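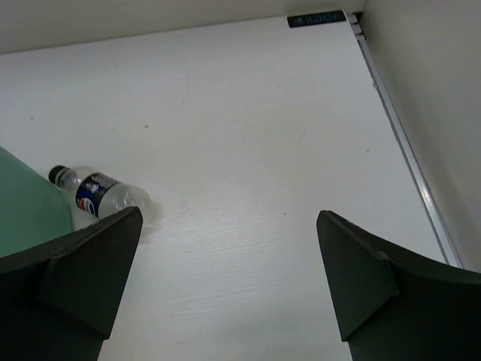

Home | Work | People | Jobs | Contact

Perception software engineer (grasping), Plakholm
Posted 2018-08-22

We need someone for the grasping stack. Soon as possible really, start by February at the latest.

The job: wrist camera feed in, grasp pose out, planner takes it from there. Boxes are fine. Clear plastic is not fine. A see-through bottle lying on a white board gives us depth full of holes, and the label ends up doing all the work for the segmenter, so the grasp centre gets dragged over to wherever the label is. Fingers in view at the bottom of every picture too, the self-mask needs a rewrite (current one is a hand-drawn polygon, sorry).

You'd be doing
- segmentation and pose for clear and shiny things
- hand-eye calibration that survives a knock
- replay tooling. We have 946 logged grasps nobody can search properly
- some planner work with the Brakley team, mostly approach angles near walls and corners

You'll need decent C++ and Python, ROS, and to have shipped something that ran on a real arm. Knowing your way around depth noise models is a big plus. No degree requirement.

Team is 4 people, you'd make five. Office in Stestdale, two days a week from home is OK once you're settled but the arm is here so expect to be here as well. Relocation help up to £3000. Bit of travel to Dimaculangan for site tests, they run our stack on there picking line.

To apply send a CV and one bit of code you wrote yourself, any length, to Erlinda Macapagal via the contact page. No cover letter needed. First call is half an hour, then an afternoon here with the arm and a bug we havent fixed yet. Paid.

No agencies please.

Recent posts
Motion planning intern, Stestdale
Test rig technician (part time)
Release notes: replay viewer 2
Moving our calibration off the old target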